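Os armários baixos e as pastas azuis

Chamo-me Afonso Pinheiro e trato do arquivo de papel no escritório da Caldeira. Comecei esta página em setembro, quando decidimos guardar os documentos perto das secretárias e deixar livre a sala do fundo. São 400 pastas no total, e as que usamos mais ficam nos armários baixos de madeira clara. O meu português escrito ainda não é perfeito — peço paciência aos leitores.

O armário com uma porta aberta, em frente da secretária branca. As portas têm puxador de metal com fechadura.
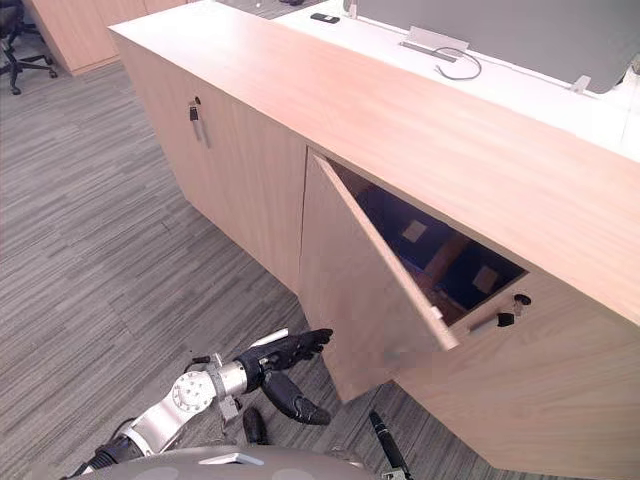 Uma pasta azul à entrada do armário, com o cartão branco na bolsa transparente da capa. Outra, de azul mais escuro, está deitada na prateleira.

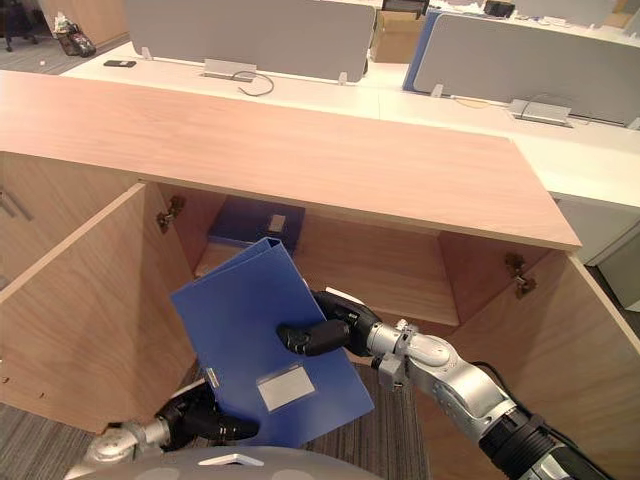

O azul sobre o tampo, com as duas portas abertas.

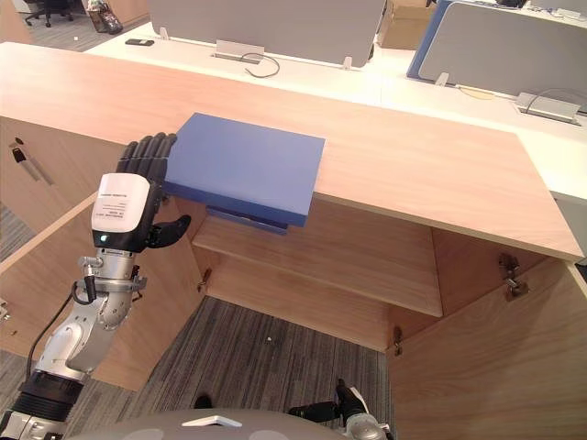

Como arrumamos as pastas

Cada pasta recebe um cartão com o nome do cliente e o ano, escrito à mão e com letra grande. As pastas do ano corrente ficam nos armários baixos. As mais antigas, do projeto Breda, vão para as estantes altas do corredor, onde temos lugar para 1000.

Deitadas, as pastas ocupam mais espaço, mas os papéis não dobram nos cantos. Em cada pilha pomos no máximo 2. As chaves dos armários devem voltar à gaveta da entrada antes das seis da tarde.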